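Washing by hand, and why Elba Medina still teaches it

Limcombe's evening class on looking after clothes and linen is full again this April. 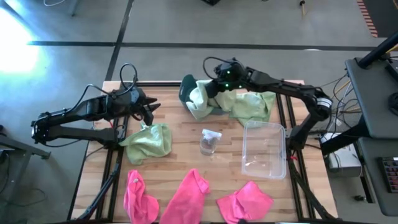
Pink and green cloths on a worktable.

Elba Medina worked in hotel laundries before she began teaching. Her class in Limcombe meets for two hours at a time and covers hand washing, stain removal, drying and simple repairs. She says most people who sign up have ruined something they liked.

"It's usually a jumper," she says. "They put it in at the wrong setting and it came out fit for a child. Then they decide wool is difficult. Wool is fine. You keep the water cool and you leave it alone."

Her advice on detergent is to use less. She asks new students to bring the measure they use at home, and most of them have been filling it to the top.

"If your towels are stiff, that's very often soap that hasn't rinsed out. Run them through again with nothing in the drawer. People don't believe me until they see suds in the door."

Cotton cloths and tea towels she treats differently. They can take heat, and she washes hers at 60 degrees, apart from everything else. Fabric softener is kept well away from them.

"Softener coats the cotton. A tea towel that's been softened just pushes the water round the plate."

Stains take up a whole evening. Medina's rule for grease is washing-up liquid, worked in with a finger and left for a quarter of an hour before the wash. For blood she uses cold water and salt. She doesn't like the sprays sold for the job, although she admits that one of her former students, Dexter Yazzie, swears by them.

"Dexter has two small boys and no time. If a spray gets him through the week, he should use the spray."

Yazzie took the class last year and now does his own mending. "I'd never sewn on a button," he says. "I was throwing shirts out. I've still got the first one I fixed, and it looks terrible, but the button's on."

Drying is where Medina is strictest. She has no tumble dryer at home and hangs everything, shirts by the hem and knitwear flat on a towel. In winter she opens a window for an hour in the morning, even when it is cold.

She has been asked to run a second class in Bellitz later in the year and has not decided. "It's a long drive back in the dark," she says. "I've told them I'd do it if they moved it to the afternoon."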